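Pronodley Bags and Pouches: README

Contents
Overview
What is in the set
How the items are laid out
Labels
Folder layout
Known problems
Use and credit

Overview

Pronodley is a collection of pictures of small soft goods on a tabletop: pouches, drawstring and corded bags, sleeves, wraps and the thin packaging that tends to come with them. It was put together for people working on sorting and packing, where soft items are harder to tell apart than boxes or tins. A pouch changes outline when its flap lifts, and a bag can stand, slump or fold over whatever is next to it.

The current release holds 719 pictures of 139 items. Version 2 replaces the first release completely. Please do not mix the two, as the item numbers were reassigned.

What is in the set

Items fall into four groups: pouches, bags, sheet and film, and tape or patches. Most are dark. We kept it that way on purpose, as black fabric beside black fabric was the case our first users asked for most. Printed marks are left in place and transcribed where they can be read.

How the items are laid out

Each layout has a small number of items on a table. Items may touch or overlap. Clear film is left where it lies, including curled corners, and small fibres are not cleaned off the surface.
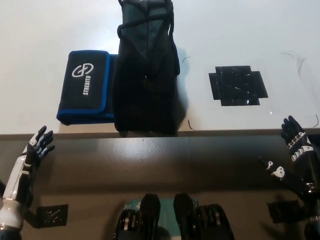 Black pouch with blue piping, marked STREDITO, beside a tall corded bag; tape cross and clear sheet to the right.

Overlap is recorded from the item on top. In the layout shown, the bag is entered as overlapping the right edge of the pouch. The clear sheet gets its own entry, separate from the tape, even though its edges are faint.

Labels

There are 12 label fields per item. The ones most people need are:

group: pouch, bag, sheet, tape
main_colour: one everyday colour word
trim_colour: piping, edging or cord, if different
closure: flap, cord, zip, none, unknown
text: printed words as read, in capitals if printed that way
overlaps: item numbers lying underneath

Use "unknown" for closure when the fastening is out of sight. A flap is labelled as a flap whatever may be holding it shut.

Folder layout

himari/ pictures
balau/ label files, one per picture
lockyer/ item list and group totals

Known problems

Glossy tape picks up streaks of light, and some outlines in the tape group follow the streak instead of the strip. Outlines for clear film are the least reliable in the set. Cord handles lying against a bag of the same colour are sometimes merged with the bag.

Loose fibres have no label. Treat them as background.

Use and credit

Free for research and teaching. Labels by Isla Partington, checked by Traian Ghiță. Corrections are collected until January and go into the next release; give the picture name and the item number with each one.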